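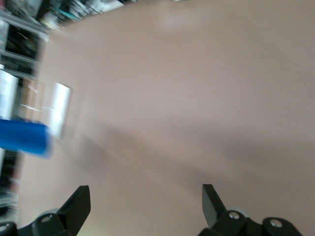

Notes for the Sunday talk, Fletley Library, upstairs room
Clear Surfaces: Do They Do Anything For Us?

Print this page | E-mail this page

We use cookies to remember your settings. By carrying on you accept this.

Opening. Don't thank everyone twice. Ask for hands up: who has a table at home they can't eat at? Wait. Then ask who has bought a book, a box or a course to fix it. Usually fewer hands, and slower ones.

Say where I stand early. I have been asked to speak in favour of the clear table and I am only half in favour. I like a bare tabletop. I like wiping one. What I doubt is the list of things it is now supposed to do for your sleep, your marriage and your tax return.

Slide 2. The claim. Read it out from the Fultstead leaflet: "A clear surface is a clear head." Pause. Ask what would count as evidence for that. I have looked, and what I mostly found was people who tidied up and then said they felt better. So they might. They had also had a morning off work, opened a window and thrown out a dead plant.

(If someone says "but it works for me", agree with them and move on. Do not get into it as I did at Bauerfeind Hall.)

Slide 3. My own table. Keep this short, it always runs over. I kept the kitchen table clear for 5 weeks - wrote that on the card as a figure so I don't say six. Rule was nothing left out overnight. What I noticed:

Things moved to the edge first. Keys, post, a mug, all lined up along one side as if that didn't count.

Then they moved to the chair. By the second week the chair could not be sat on.

The table was lovely to look at in the morning. I did no more work at it than before.

Crumbs show far more on a plain pale top than on a cluttered one. Laugh here, perhaps.

Slide 4. Cost. The Zeton desk tidy, two trays and a lid. I bought it, and it now lives on the table, which was the surface I was trying to clear. Say that flatly. Then the point: most of what is sold for clearing a table has to stand on a table.

Slide 5. The one thing I'd defend. Clear it before a job that needs room. Cutting out fabric, wrapping, rolling pastry, laying out a jigsaw of 1000 pieces (my sister's, still short of one corner). You need the space, you make the space, you use it. I have no quarrel with that and it needs no theory.

Also the evening wipe-down. Damp cloth, then a dry one, and look along the top from low down with the light behind it, as smears hide when you stand over them. Someone always asks about sprays. I don't use one. I can't prove it matters.

Slide 6. Questions to put back to the room:
Whose stuff is it, and did you ask them?
Where does it go when it leaves the table?
Would you still do it if no visitors ever came?

Leave a gap after the last one. It gets quiet, let it.

Timing: should be done by twenty to four. If running late, drop the Zeton part, keep the chair.

Handout is by the door. The room code for the lights is 3067 and they go off by themselves, so wave.

Print this page | E-mail this page

Recent talks
Why I Stopped Folding Socks
Labels, Jars and Other Promises
Does Anyone Need a Second Drawer for String?
The Spare Room Problem, Part 2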